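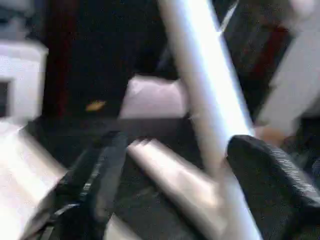 I bought my first flat-pack anything in August, at forty, after a lifetime of inheriting other people's furniture. My sister-in-law Elmarie Baloyi laughed for a full minute when I told her. Then she drove over with a rubber mallet and a bag of peaches, and thank goodness she did!

What I'd ordered was a plastic shelving unit from a little outfit called Flatwood (yes, plastic, from a company called Flatwood, don't ask me). White tubes, white shelves with a molded collar at each corner, and one folded sheet of drawings. You push a tube into a collar, you do that at every corner, you drop the next shelf on top. How hard could it be?

Well. I started on the kitchen floor at 2 in the afternoon and by the time Elmarie rang the bell I had one shelf with four tubes leaning in four directions, like birthday candles after the kids have been at them.

"You're pushing from the top," she said, before she'd even put the peaches down. She had me kneel, take hold of a tube low down near the joint, and turn it a little as it went in. Such a small thing, and it made all the difference to my temper.

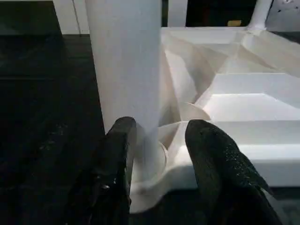
She's picky about the collars too. She likes to run a thumb around the inside of each one first, feeling for those little burrs of plastic that get left behind at the factory. I found two. A nail file took care of them, and I've been insufferable about it ever since.

The mallet only came out at the end, over a folded dish towel, and only for the corner by the pantry door that wouldn't sit flush. My neighbor Lindiwe Ndlovu, who has put up three of these in her garage, skips the mallet and just leans on the shelf with her whole weight. I tried it. I'm not heavy enough, or not brave enough.

So now I have shelves! The canning jars went on the bottom, the slow cooker got the middle, and the top is cereal and the big mixing bowl I never could find a home for. It wobbles a tiny bit if you grab it on the way past. Elmarie wants me to strap it to the wall, and she's left me the strap, so that's my job for this weekend.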